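Hi Kipchumba,

You asked for the second progress report on the house rules work before Wednesday, so I'm writing it up over a very late lunch (please excuse any crumbs in the grammar). Short version: we have a working rulebook for robots in bedrooms, the Sakberg team is using it, and I need a decision from you on one thing at the end.

For anyone at Kinyua reading this who missed the first report, the grant pays for a set of good practice rules for two-armed robots doing household chores in lived-in homes. The big published safety standards tell you plenty about speed, force and emergency stops. They say a lot less about whether the machine should pick up a child's sock before or after it strips the bed, and that's the gap we're trying to fill. Woletti agreed to try each draft in the homes where they already work, and to tell us bluntly when a rule is silly. They've been generous with the bluntness!

Where we are. Draft 2 went out in December. It's a lot shorter than draft 1, which ran to 503 separate clauses and which, as one of the Woletti operators pointed out, took longer to read than the bed took to make. I was a bit hurt for a day or so and then I started cutting. Most of what went was repetition. I'd written the same thing for sheets, blankets, towels and curtains, when one rule for soft things covers the lot.

The stop rules are finished and I don't expect to touch them again. Anyone in the room can stop the robot, including the people who live there, and they don't have to say why. The operator keeps a hand free for the stop button whenever the arms are powered. After a stop, the arms don't move again until the operator has said out loud what they're about to do. That last one felt very awkward in the first week (I felt like a flight attendant) and now people do it without thinking.

Logging is in decent shape too. We collected some 600 operator notes over the period, mostly one or two lines each, and I've read all of them. The most common complaint by a mile was about deciding what counts as "in the way." Is a toy on the rug an obstacle, or part of the tidying job, or something private that should be left alone? Different operators were giving different answers on the same day in the same apartment, so I dropped everything else for a while and worked on that.

What came out of it is the part of the rulebook I'm proudest of, and it's about sorting before handling. 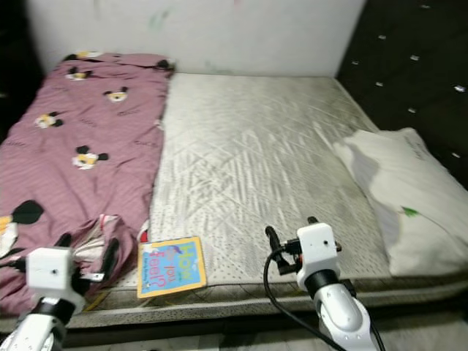 The bedding section now starts with a look-over, done by the operator before the grippers close on any fabric. Every item on the bed gets put into one of three groups: fabric the task is about, things to move first, and things to leave where they are. Small stuff mixed in with the cloth was our weak spot in draft 1, which only talked about items "on" a sheet. A striped cloth and a bit of something red bunched up in the folds of a pink sheet, with the left fingers reaching into the same folds, needs its own line, so clause 14 got one: name each piece you can see, and if you can't say what it is, it gets lifted out by hand. The board book on the bare mattress beside them, "How do you feel?", is the easy kind. It's flat and clear of the sheet, so it's a "move first" item, and it goes somewhere the family will find it.

We argued for ages about pillows. I wanted them always moved first, Woletti wanted it left to the operator, and I've given in, provided the choice is written in the log.

What's running behind: the Birkham training sessions. The room we'd booked fell through and the replacement has no bed in it, which makes teaching the bedding section a bit theoretical. I'm hoping to borrow one. I also haven't started the section on cables and walkways, though I have a folder of notes and good intentions.

Money is fine. We're under on travel and slightly over on printing, and I'd like to print 100 pocket cards with the look-over steps on them. Operators keep asking for something they can hang by the stop button.

So here's the decision I need. Can we move the printing cost into this period, or should I wait for the next payment? Either is workable, but the printer wants to hear from me by noon Wednesday. Call me any time before that, and I'll send the draft 3 bedding section over as soon as I've fixed the numbering.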